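Opinion | Food & Shopping

Put the price per 100g where we can read it
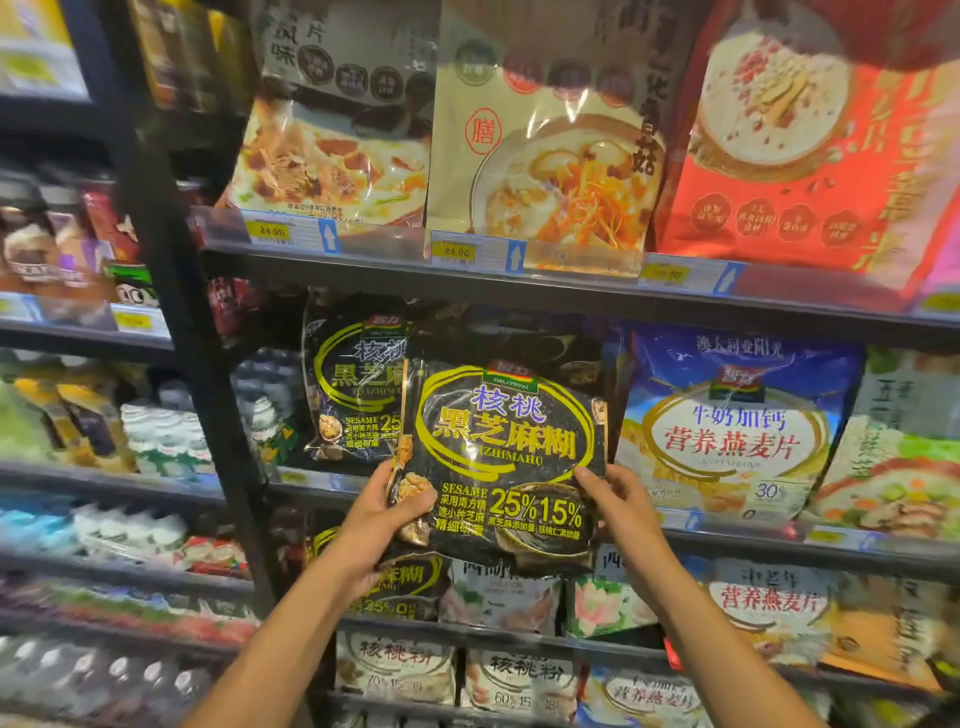
Walnut black sesame paste, with another bag of the same on the shelf.

By Hilde Desmet

I buy most of my breakfast food at the supermarket in Tercombe, and I have given up trying to compare prices there. The unit price is printed on the shelf label in type so small that I need my reading glasses, and for anything on the bottom shelf I need to kneel as well.

The big price is easy to read. It tells me what I will pay at the till, but very little about value. Last month I looked at two boxes of oats. One held 300g less than the other and cost 12p less. The smaller box was much the worse buy, and it was the one with the yellow offer sticker.

Shops say customers can work it out for themselves. Some can. My neighbour Rhys Ngata does it on his phone, and it took him 14 minutes to get through a short list. People with small children or a bus to catch will not do that.

There is also the matter of units. Tea may be priced per 100g on one label and per bag on the next. Washing powder is priced by the wash, and each maker decides how much powder a wash needs. I would like one unit for each type of goods, in figures at least half the height of the main price.

It would cost something to change the labels. Shops already reprint them every time an offer starts or ends, so I cannot believe the cost is very great. I have written to the manager and will write again in June.

Comments (3)

Els Claeys: Agree about the washing powder. I use half what the box says and the clothes come out fine.

Patricio Valdebenito: The labels in Grurneck are no better. I am 59 and my eyes are good and I still struggle.

Dela Asamoah: Most people just buy what they bought last time. Bigger figures won't change that.

Contact us | © Tulta | Back to top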